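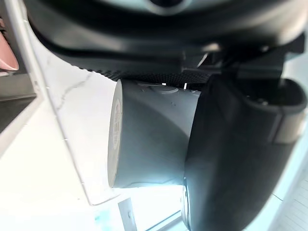 Wrist camera view with a gray cylinder held in the gripper, next to the marble counter.

How to record demonstrations by remote control when the wrist camera sees only a little

This page explains how I teach a robot arm a simple pick and place task by driving it with a leader arm. It is written for people who have already put their arm together and can move it, but who get poor results when they train on their recordings. I had the same problem for a long time. Most of my mistakes were in the recording and very few were in the training.

My setup is called Odia in my notes, so I will use this name. Odia has one follower arm with a gripper, one leader arm that I hold in my hand, and a small camera on the wrist. The recording program is Etska, which I wrote myself, but the steps are the same with other programs.

1. Look at the wrist view before anything else

Open the live view from the wrist camera and close the gripper on your object. Look at how much of the object you can still see. In the view at the top of this page, the black housing of the arm takes all the upper part and the finger takes much of the right side. The cylinder is between them, and its flat end with the round white label faces left. This is enough for me. If your object disappears completely when it is held, turn the camera a little or choose another place on the object to grip.

Do this check with the lights that you will use later. The housing makes a strong shadow on the area under it, and a white counter is very bright beside it. Automatic exposure will try to follow the bright part, and then the held object becomes too dark. I set the exposure by hand, with the object in the gripper, and after that I do not touch it until the whole set is recorded.

2. Decide where the task starts and where it ends

Write it down in one sentence. Mine was: "The arm starts above the counter, takes the cylinder, lifts it, and puts it down on the mat." If you cannot write it in one sentence, divide the task in two and record them as separate sets.

Then choose a start pose and save it. Each recording must begin from this pose. Small differences are fine and can even help, but in my first set I began every time from a different place, and the trained arm spent a lot of time moving slowly in the air.

3. Practice the grip without recording

A round object is more difficult than a box. If you close on it too far from the middle, it turns in the gripper and the label points to another side. Practice until you can close on it in one movement, with no correction.

- Bring the gripper down with the fingers open wide.
- Stop for a moment when the object is between the fingers.
- Close slowly and keep your hand still.
- Lift straight up for a short distance, then begin to move to the side.

The stop before closing is important. When you drive by hand you want to do everything in one smooth motion, and it looks nice, but the model then has very few images of the moment when the decision is made.

4. Record in short blocks

I record 19 demonstrations, then I take a break. With longer blocks my hand gets tired and I begin to cut corners, mostly at the lift. After each block I move the object's start position a little and I write the change in the log.

Do not look at the object directly while you drive. This was the most useful advice I received. It came from Traian Cârstea, who helped me with the second version of Odia. If you lean over and look with your own eyes, you use information that the robot does not have. Put the screen in front of you and turn your chair, so that you see only what the camera sees. It is uncomfortable at first. After two blocks I was used to it.

5. Keep the mistakes, but mark them

If the object slips and you catch it again, keep the recording. The model needs to see how to recover. If you bump the counter or drop the object on the floor, stop and mark the recording as bad. In Etska I press one key for this. Before I had the key, I wrote the numbers on paper and lost the paper.

6. Check the set

Play each recording at high speed and look for these things:

- The image freezes but the joint values continue. This is a cable or USB problem.
- The gripper value says closed before the fingers touch the object in the image. The camera is late compared to the arm.
- The first seconds have no movement. Cut them.

For the second problem I measure the delay once and correct all the files together. My last full set had 247 recordings after cleaning, and I was happy with the result on this one task. I did not try it on another counter, so I cannot promise that it works there.

7. Before you train

Make a copy of the raw files on another disk. Then hold back one block that you never train on. Choose it before you see any result, or you will be tempted to choose the easy one.

If you use a different gripper, the closing speed will need some attention. Mine was good at a slow setting, with soft objects even slower. I plan to add a page about this in September, when the new fingers are mounted - until then please try with something that can fall without damage.

Last changed: 5 August 2024

Related pages
Building a leader arm from spare servos
Setting the exposure by hand on a wrist camera
Etska: keyboard shortcuts and log format
Measuring camera delay with a blinking light
Notes from the Brurnside workshop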